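Blog > Around the colony > Roads, drains and other promises

The concrete on our lane is supposed to last 50 years. I have this from Satish Kashyap, who had it from the contractor, who I assume had it from whoever sells concrete. I have lived here long enough to be suspicious of any number that round.

Before the concrete we had brick, laid on edge, and before that (according to Pushpa Pathak, two doors down) we had mud and a plank. Everyone agrees the concrete is an improvement. I agree too, mostly. You can push a scooter home with a flat tire without your teeth rattling. But I walk this stretch most mornings before the heat sets in, and I've started paying attention to the surface in a way I never did with the brick, when I just looked down so I wouldn't trip.

My main complaint is the dust. We were told a concrete road would be a clean road. I don't know where people thought the dust was going to go. It sits on top, and at the wide end you'd have trouble telling a visitor where the paving stops and the plain dirt begins.
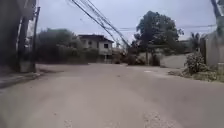
The wide end, toward the bend. Tilting pole on the left, cables overhead as always.

Now, about that pole. Abhishek Kandpal says it has always leaned and that a leaning pole with a solid block at the bottom is fine. Ravindra Maurya says it leans more every September, after the rains. Neither of them has ever measured it, so I'm not taking sides. I did file a complaint and was given number 641, which I wrote on the back of the electricity bill. I have called 3 times. The first time the number was "in process," the second time it was "not showing," and the third time I was asked whether I would like to register a complaint.

I should be fair. The wide end is pleasant at that hour. The bushes have been left to grow, the big house at the end stays quiet, and for a few minutes you can walk down the middle of the road as if it belonged to you. Pushpa ji thinks I should write about that more and about complaint numbers less. She may have a point, but she isn't the one making the calls.

The narrow part is a different matter. It gets its shade from the tall walls on one side, so it's cooler, and I take it slowly. It's also where the 50 years start to look doubtful.

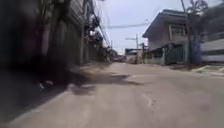
I've asked around about dark patches in concrete and gotten 2 theories. One is that water is getting in from somewhere. The other is that the surface was opened up and filled again with a different mix, and a new mix never matches the old one. Abhishek Agarwal, who had his own courtyard done last year, swears by the second theory, and he also says cracks are normal and concrete "has to breathe." I've heard that about walls, wine and leather shoes. I'm not convinced it's true of any of them.

Satish wants us all to chip in for a sealant called Tritance, which his cousin used on a driveway in Cullthorpe. I looked it up. The before and after pictures on the website seem to be of different driveways. I've told him I'll pay my share when somebody can explain what it does to a crack that's already there, and so far he has sent me the same brochure again with a thumbs up.

Meanwhile I've bought a stiffer broom. I do the bit outside our gate and a little past it on each side, and by evening it needs doing again. Ravindra sweeps his side toward mine. He denies this.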